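How I look after my cutting mat (and what I keep beside it) 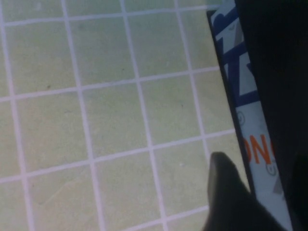

Craft Room > Tools and Care

My green cutting mat has been on the bench so long I've stopped seeing it. It goes under everything, from birthday cards and parcel labels to a strip of wallpaper once, and it's where new supplies land the minute they come through the door. That printed packet on the right side of it is a good case in point. It sat there until I'd worked out where it belonged, and so does everything else.

I had a bunch of questions after my last post about measuring straight off the grid, so I thought I'd write down the whole routine: setting the mat up, cutting on it, cleaning it and storing it. It's not complicated, but I did ruin a perfectly good one when I was starting out, and I'd love to save you the 49 dollars.

What you'll need

A self-healing mat, any colour you like
A metal ruler with a cork or rubber back
A craft knife and spare blades
Dish soap and an old soft toothbrush
A microfibre cloth
A white eraser
A lint roller if you cut felt or fabric

Setting it up

Start with a flat bench. I mean properly flat! I used mine for a whole winter on a table made from two boards with a slight lip where they met, and every long cut went wobbly at exactly the same spot. I blamed the ruler, then the blade, then myself. If your table has a join in it, shift the mat so the join sits past the end of it, or put a sheet of MDF underneath.

Wipe the bench down before the mat goes on. A single crumb underneath makes a bump, and you'll feel the knife jump over it.

Turn the mat so the grid is square to you where you stand. Lots of people push it off at an angle to make room for other things (guilty, constantly) and that's fine for opening mail or gluing, but straighten it up before you measure. My eye follows the lines whether I want it to or not, and if they're leaning, my cuts lean too.

Then clear a strip down one side for whatever you're working with. I'm right-handed, so packets and paper go to the right and offcuts go to the left. Swap it if you're a leftie.

Making a clean cut

1. Check the blade. If you can't remember when you last changed it, change it.

2. Line up one factory edge of your paper with a grid line. Don't trust the edge you cut yourself last time.

3. Lay the ruler along the cut and spread your fingers across it, well back from the side the knife will run on.

4. Make a light first pass. You're only scoring.

5. Go over it again a little firmer, and again if it needs it. Regular cardstock takes me two passes. Greyboard can take 12 or 13 and there's no hurrying it.

6. Hold the ruler down until you've lifted a corner and seen that it's come away cleanly. Once the ruler moves you'll never get it back in quite the same place.

Pressing hard on the first pass is what wrecked my first mat. The surface will close up over fine shallow cuts, but a deep gouge stays put, and the next time you cut across it the blade drops in and wanders off along the old groove. By the end I had one groove right through the middle that I could catch with a fingernail.

Opening packets on the mat

Flat packs of things — stickers, cards, transfer sheets — are the perfect size for slitting open on the mat, and I do it all the time. Tap the contents down to one end first. Lay the packet flat, put the ruler across the empty end and run the knife along once, lightly. You'll get a nice straight opening that folds over and tapes shut again, so you can keep leftovers in their own wrapper with the label still on.

If the contents fill the whole packet, put the knife away and use scissors. I've sliced the corner off more than one sheet of stickers being clever about this.

Cleaning it

Those tiny dark specks you get on a pale mat are mostly bits of pencil, paper fluff and glue that's picked up dust, at least on mine. Smudges are worse on the light greens than the dark ones, but I still prefer a pale mat because I can see black cardstock so clearly against it.

For a quick clean, go over it with the white eraser and brush the crumbs off. That gets most pencil. The lint roller picks up felt fibres that have got themselves caught in the cuts (roll across the cuts, then along them).

For a proper clean, which I do every October when I'm gearing up for Christmas cards:

Fill the bathtub or a big tray with a couple of centimetres of cool water and a squirt of dish soap.
Lay the mat in flat and leave it for 15 minutes or so.
Scrub in small circles with the toothbrush. Go gently over the printed lines.
Rinse with cool water.
Pat it with the cloth and leave it to dry flat, out of the sun.

Please don't use hot water. Heat makes these mats curl, and a curled one is awfully hard to flatten. The same goes for a mug of tea set down on it, a heat gun, an iron, or the back seat of a car in summer. I've done the tea one.

For dried glue, rub it with your fingertip first, as white glue often rolls right off. Sticky label residue comes up with a drop of baby oil on the cloth, but wash the spot with soap afterward or your next sheet of paper will find it.

Storing it

Flat is best. Mine lives on the bench, so that part's easy. My bigger one slides under the spare bed on top of a piece of board. If you have to hang yours, use a few bulldog clips along the top edge so the weight is spread out, and keep it off any wall with a heater on it. Don't roll it, and don't lean it behind the door. It'll take on a bend within weeks.

When to replace it

Run your palm over it with your eyes closed. Faint scratchiness is normal. If you can feel definite ridges, flip it over and use the other side, provided it's a two-sided one. Once both sides are rough, I cut the old mat into smaller pieces with a fresh blade and a lot of patience. One piece sits under my hole punch and another lives in the travel kit — they're great for craft nights at a friend's place.

Next up I'm doing rulers, including the cork-backed one I keep going on about, and how to stick a new back on when the old one peels off.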